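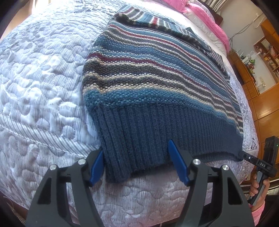
Loteck Fold Kit, second version: a review

Loteck sells this as a complete method for teaching a two-armed robot to fold clothes at home. You get a pair of hand-held grippers, the recording software and a training recipe. You fold garments yourself with the grippers, the software cleans up the recordings, and a policy is trained on them. I used it from October until the spring, mostly on knitwear.

The hand-held part is the best part. After a day I could fold a sweater with the jaws almost as fast as I could explain how to do it. Bright blue finger pads are easy to find against dark wool, and they grip a ribbed hem well. Thin cotton is harder. The pads tend to take two layers when you want one, and the recipe has no good answer for that.

Where the method differs from the older Rollier recipe is in how it picks a grasp point. Rollier looks for corners. Loteck trains on the whole lower edge of the garment and lets the policy choose. On a striped pullover this matters, as a corner finder will often lock onto a stripe and miss the hem. Quilted bedspreads cause the same trouble, with stitched channels that look a lot like fabric edges.

I trained on 67 recordings and then ran 44 folds on garments the policy had never seen. The Loteck recipe failed on 9 of them. Rollier, with the same recordings, failed on 13. That is a real gain but a small one, and most of it came from heavy knits. On T-shirts I could not tell the two apart.

Colette Roussel repeated the test on a bare table and found no difference at all between the recipes. I think the gain is mostly about busy backgrounds, and Loteck's manual should say so.

Complaints: the wide view bends straight lines badly near the edges, and the correction step is slow. The grips get tiring after an hour. Export to Surnach works, export to Ackah does not - support told me it is planned.

Worth buying if you fold on beds and sofas. If you work on a plain table, stay with what you have.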